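Notebook – bread staling, Surnton bench
June
2 min read

Continuing the storage trial on the Brenar white tin loaf. Flour is the Blackwood strong white, same sack as the last batch. Hydration unchanged. Barrett Ostrowski did the mixing and I did the shaping, so any unevenness in the crumb near the ends is mine.

Loaves cooled on the rack to room temperature before bagging. Half went into the bread bin in waxed paper, half into polythene. One loaf was kept back in the fridge for comparison, although we know roughly what the fridge does: starch retrogradation is quickest a little above freezing, and the crumb goes firm well before it has lost much water.

Slices cut at 12 mm on the Panano. The guide plate drifts if the thumbscrew is not nipped up after each loaf. Two slices from the fridge loaf came out wedge-shaped and were discarded. Must fit a lock nut.

Firmness by compression, flat plunger, middle of the slice only. The polythene loaves were softest in the crumb, as expected, but the crust had gone leathery. Waxed paper kept a better crust and gave a drier crumb towards the outside. Fridge loaf firmest of all. Total mass of the waxed paper pair at the start was 1,040 g. I did not write down the closing mass before Barrett cut into them, so there is no loss figure for this round.

Toasting. Reheating past the gelatinisation point undoes a good part of the firming, which is why stale bread makes decent toast. It does not put back any water. Drier slices colour sooner, so a fixed time on the dial compares nothing useful. I toasted to a colour card instead and noted the time taken.

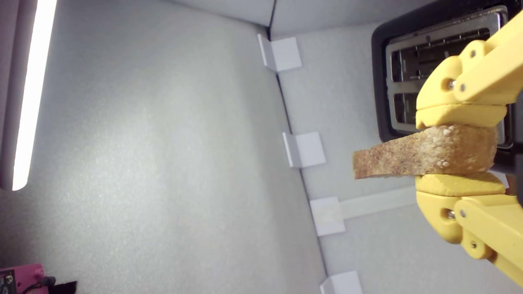

The waxed paper slices reached the card first, the polythene slices last, with the fridge slices between the two and closer to the polythene. Colour was patchy on anything cut from the crust end. Second side always ran faster than the first – the toaster was already hot. From now on, allow 20 minutes between runs with the lid up.

Tasting notes are of little use as we both knew which was which. Barrett preferred the fridge toast, plain. I could not separate it from the polythene one once it had cooled.

To do:
Weigh before cutting.
Lock nut for the slicer.
Repeat with 2 per cent fat in the dough and see whether the firming slows.
Ask for a second colour card, the present one has butter on it.

Recent entries
Oven thermocouple check, top and bottom deck
Blackwood strong white – water absorption
Waxed paper or polythene: first notes
Cleaning the Panano slicer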